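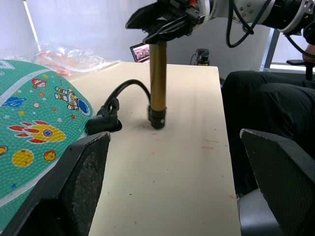
Stella Langat has asked, in writing and then again in the stairwell, whether the monthly walk-through could be "a conversation instead of a list". It could. We had the conversation in May, it went for most of an afternoon, and the exit light over the back stairs was still out at the end of it. So, the list.

Monport Studios, Level 1
Monthly safety walk-through: July
Walked by: Sharon Kashindye
Comments by: Sharon Kashindye, and whoever got hold of the pen

Marking: OK / FIX / STOP. A FIX has until the next walk-through. A STOP means you stop. Writing "OK-ish" is not a mark and I have changed all of them to FIX.

EXITS AND STAIRS

1. Front stairs clear, full width.
OK. The bicycle has gone. In its place, for one morning, was a different bicycle.

2. Back stairs clear, full width.
FIX. Flattened cartons leaning on the wall from the second landing down. They've been described to me as "on their way to recycling". They were on their way to recycling in May.

3. Exit lights lit, front and back.
Front OK. Back FIX, again. The new fitting is here, in its box, on the windowsill directly beneath the old fitting. Electrician booked.

4. Exit doors open from inside without a key.
OK. The back door needs a shoulder in wet weather. Written down as OK because it opened, but I'd like the hinge side planed before I have to explain "shoulder" to an inspector.
Added by Fedir Kravchuk: it's the frame that has moved, planing the door will make it rattle all summer.
SK: Then it can rattle.

5. Evacuation plan on display and facing outwards.
OK. Still shows the wall that came out when Neltska gave up the corner room. If you're evacuating and you come to a wall that isn't there, please carry on.

FIRE GEAR

6. Extinguishers on their hooks, pins in, gauge in the green.
Front OK. Kitchenette OK. Back hall FIX: on the floor, holding a door open. This is the third door it has held open this year and I admire its range.

7. Service tags current.
OK, all punched.

8. Fire blanket in kitchenette, in its pouch, tapes hanging down.
FIX. Someone has tucked the tapes up to make it neater. The tapes are how you get it out. Untucked while I stood there, so it's fixed, but I'm leaving the mark for the record.

9. Smoke alarms tested.
OK. All sounded. Linnea Bråten would like it noted that she was on the phone to a customer, and that a warning would have been courteous. There was a note on the kettle.
Linnea: I don't drink tea.
SK: Next month there will be a note on the kettle and a note on Linnea's door.

ELECTRICAL

10. No powerboard plugged into another powerboard.
STOP, room 3. There were two in a row and a double adaptor at the end like a caboose. Unplugged. Nassoro Kombo has since had the bench moved closer to the wall outlet, which took less time than our discussion of it.

11. Leads off the floor or under a proper cover.
FIX, main room. Gaffer tape is not a proper cover. It was nicely done, corners and everything, and it still isn't.

12. Test tags in date on anything with a plug.
FIX. The heat gun, the small fan and the radio. Yes, the radio. Everything with a plug includes things you're fond of.

13. Safety switch tested at the board.
OK, tripped straight away. This also had a note on the kettle.

TABLES, BENCHES AND SURFACES

14. Tables steady, no splintered or lifting edges.
OK in the main room. FIX for the folding table by the sink, which folds when it likes.

15. Surfaces wiped down at end of session.
FIX. A stain is allowed. We're a working floor and the tables will look it. What I mind is a stain plus whatever made the stain. Use the spray, wait the time it says on the bottle, then wipe. Spraying and wiping in one motion is perfume.

16. Blades, needles and pins put away.
OK apart from a craft knife in the mug with the pencils, point up. Moved. If it's yours, it's in the red tin, and so is your spare blade, and we should talk.

STORAGE AND LIFTING

17. Heavy things between knee and shoulder height.
FIX. Paper cartons, 1,000 sheets each, on the top shelf. The felt offcuts, which weigh nothing, are at waist height in the best spot in the building. Swap them.
Fedir: the felt was there first.
SK: So was asbestos.

18. Shelving fixed to wall.
OK. Pulled on all of it. The bay that Dritono left behind is now screwed in.

19. Solvents and sprays in the metal cabinet, lids on, labelled.
FIX. One jar reads "NOT WATER". I accept this as a start. Please add what it is.

FIRST AID

20. Kit stocked and in date.
FIX. Down to the strange little round bandaids. Saline out of date. Restock came to $147 at the chemist in Javier Street and I have the receipt, so if anyone asks where the biscuit money went, it went to gauze.

21. Incident book present, with a pen.
Book OK. Pen FIX. Last entry reads "finger, fine now". Whose finger, which finger, on what. Finish the line, please.

22. Emergency numbers by the phone.
OK. The phone itself was disconnected last winter. Numbers moved to the kitchenette door, at eye height for most of us and chin height for Nassoro.

CARRIED OVER

Back exit light (since May). Cartons on back stairs (since May). Hot tap in the washroom running hotter than it should, plumber to look at the valve; until then run the cold first.

Rooms with a FIX, please initial beside it once it's done. Initialling it beforehand, as a sign of good intentions, was tried in room 3 and I checked.

Next walk-through starts at 9.30 am from the front stairs. Stella has offered to come along and hold the clipboard, and I've said yes, provided the back hall extinguisher is on its hook by then.

Signed: S. Kashindye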